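Play Kitchen Table: Notes from the Bomthorpe Toy Library
2019-11-19

The play kitchen collection has been reorganized for the winter lending season. Members may now borrow the pretend food and the tableware together as one set of 38 pieces, or take the tableware alone. The green colander and the round bowls remain the most requested items, followed closely by the fruit.

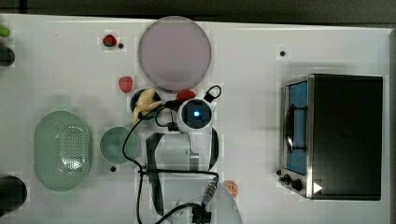
One member wrote to ask that the strawberries be kept with the larger fruit, as they are easily lost at the bottom of a deep bin. The request has been adopted. Strawberries will be stored with the bananas in a lidded tub and checked at each return.

Families are reminded that sorting is part of the play. A colander can hold the groceries, a bowl can hold the fruit, and a child who has decided that ketchup belongs in the colander should be left to get on with it.
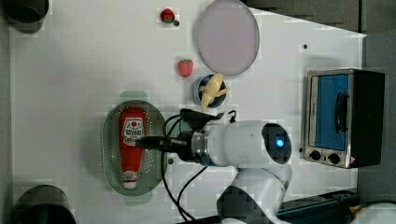
Yeoh replied to the March survey that the bottles are the first thing her grandchildren reach for, and that a second ketchup would prevent a good deal of argument. A second bottle will be added to each full set when the next order arrives. The library asks that bottles not be filled with water - the labels lift and the caps are difficult to dry.

Sets may be kept for 16 days and renewed once. Please wipe plates and bowls with a damp cloth before packing, and place the small fruit in last. Orange slices should be laid flat.
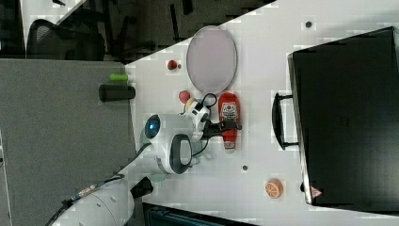 May a set be returned with a piece missing? Please return it on the due date and note the missing piece on the card; there is no charge for the first item, and a piece found later can be left at the front desk.

The library lent play kitchen items to almost 40 households last season.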